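Search the archives
Search
Advanced search

[Birnstead-kitchen] Re: The crockery cupboard
From: Benedikt Rathjen
Fri 23 October

Jeferson Coutinho wrote:
> I went through the hall cupboard in July and we own far too many
> dishes, none of which match. I propose we sell the lot and buy one
> plain set of 114 pieces from Strebel. The quote is $2,809 delivered.
> Please reply with objections by the end of the month.

Jeferson,

Objection enclosed.

I have eaten at the Ternmont hall, where they did precisely this. Everything is the same beige. The soup tasted beige. People kept picking up each other's plates, and a man I had never met finished my potato salad with every sign of good conscience.
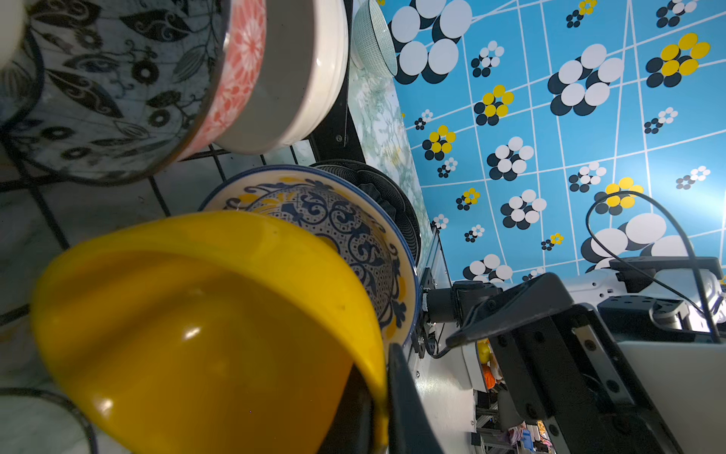
My first point is about money. $2,809 is most of the roof fund, and the roof has a stronger claim, being over the stove. My second is that odd dishes do a job. If you tell a new helper to put the lemons in the yellow bowl, the lemons end up in the yellow bowl. Same goes for the round dish with the navy scrolls and the blue edge, which I would put up against anything in the Strebel catalog. Try giving those directions with 114 identical pieces.

Kollevholm tried a middle road, by the way. They kept the serving dishes and replaced only the dinner plates, a few at a time, from estate sales. It took them two years and they seem no more bitter than before.

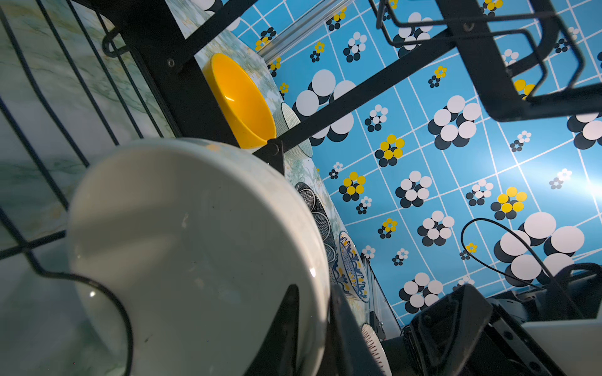
You also wrote to me off list that new dishes would fix the washing-up problem. They would not. The washing-up problem is that the same two people do it while the rest of us discover urgent business in the parking lot. I include myself. A big white bowl takes up a good piece of that black rack whether it came from Strebel or from somebody's aunt, and it still wants drying by a person with a towel. Put a sign-up sheet by the sink and I will sign it, in ink, second from the top.

So: no to the set, yes to some dinner plates, yes to the sheet. If it comes to a vote I would like the serving dishes voted on separately.

Benedikt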